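9 May 2021

Storage trial, drinks shelf, continued from the December entry.

Started with what was left over from last time. The Funstead shelf is still the limiting dimension: clear depth 172 mm to the batten. Anything that overhangs the batten gets knocked by the door, so the container has to go in lengthwise and the contents have to be packed to suit. The Mekurby wire tray was written off in December. Small cartons lean into the gaps between the wires, the bottom edges catch, and one leaning carton in the front row brings the next two with it. Tray moved to the spare pile and relabeled for cloths.

Plarkton order arrived with the outer wrap torn on one corner. Cartons checked before unpacking. Two had dented sides, no leaks. Set these apart for first use. The rest went to the table for packing.

Method as before, with one change. Previously the cartons were dropped in from one end and pushed along, which scuffed the bottoms and left the last row on a slant. Now the back row goes in first, tight to the wall, then each row forward of it. The front row is last and needs both hands, one to hold the packed rows back and the other to seat the carton. 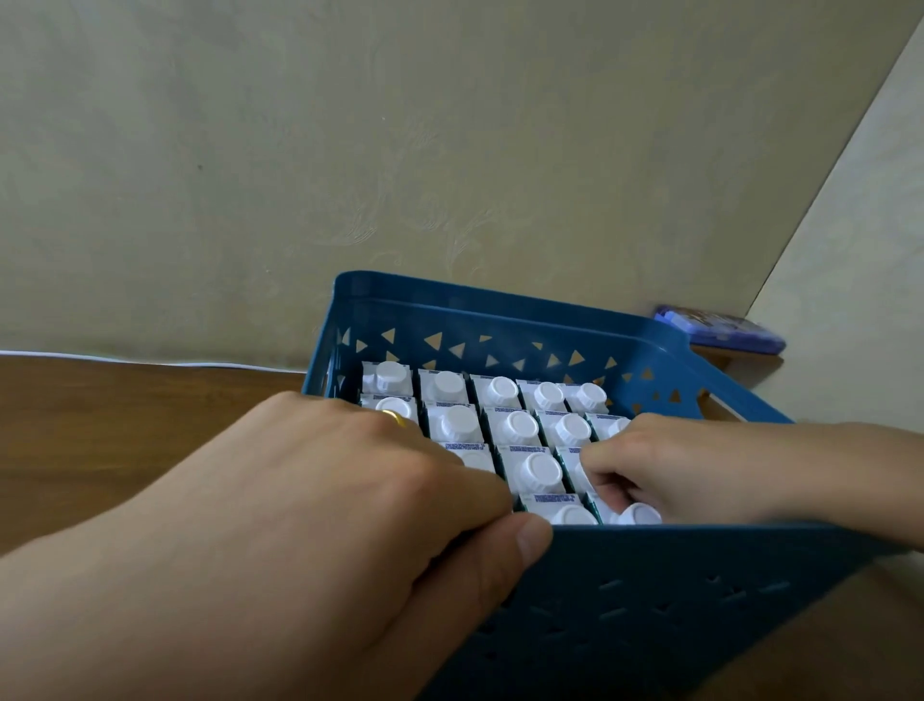
Basket choice is settled for now. Plastic, smooth inside, no wires for the cartons to catch on, and it wipes down with a damp cloth. Upright packing with the screw caps on top also keeps the small print along the top edges of the cartons where it can be got at, and a carton can be lifted out by the cap without disturbing its neighbors. The perforations differ from wall to wall, triangles at the back and slots at the front. No effect on packing that I could find, but a label tied through a slot sits flatter than one tied through a triangle, so labels go on the front.

Weight. Full load came to 9 kg on the Suominen scale, basket included. That is acceptable on the lower shelf. I would not put it on the upper one without a second bracket. Lift from underneath, with a hand at each end - the rim flexes if the whole load hangs from it.

Fit. Packed width across the rows measured 166 mm, against the 172 mm available. The slack is enough to get fingers in and not enough for a row to fall over. As cartons are used the slack opens up, and the remaining ones will start to lean at some point. To be watched. A folded piece of cardboard as a spacer is the obvious fix and costs nothing. Cut one to size and left it on the shelf.

Time to pack, 15 minutes, including wiping the table and flattening the outer wrap. The old method took less, but the cartons had to be straightened again afterward.

Open points:
Take from the front row first, then work back. Add this to the shelf card.
Check the bottom of the basket for bowing after a week under load.
Try the same packing order with the tall cartons. They may be too high for the gap under the upper shelf - measure before ordering.
Return the spare lid to Plarkton. It does not fit anything we have.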